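Sorting day, part two

2019-05-30

So the big clear-out carries on! I'd promised myself the drawer of bits would be finished by the end of February, and you can all see how well that went. It's the drawer where everything small ends up - twiggy odds and ends, snapped bits of cord, the stuff you find at the bottom of a coat pocket and can't quite bring yourself to bin. I've gone over to doing it all on a white surface, which was Hoi-yan Mak's idea (she does her beads that way) and it's so much easier on the eyes. Dark little scraps show up straight away.

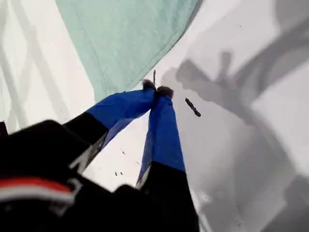

My rule is one thing at a time. Pick it up, decide, put it down in the right pile. If I start grabbing handfuls I end up shovelling the lot back in and making a cup of tea, and then it's another three months before I look at it again. I gave myself six jam jar lids to sort into and I've filled three, mostly with things I'd forgotten I owned.

Clothes are a different sort of job. I find them harder, because every top has a story and I'm soft about that. I've been laying them out flat one by one, sleeves and all, and having a proper look before I make my mind up.

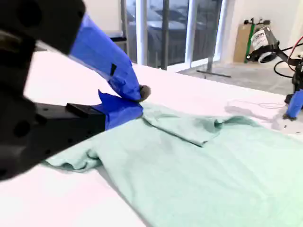

Green is my weakness, I'll admit it. Pale green especially! I must have bought the same colour over and over since I moved here, and most of it creases if you so much as glance at it. Anything I keep gets smoothed out from the middle, sleeves in, bottom up to the collar, and then into the chest of drawers standing on its edge so I can see what I've got.

Next up is the scarf box, and after that the shelf over the boiler, which I'm dreading - there's a bag up there I haven't opened since the move.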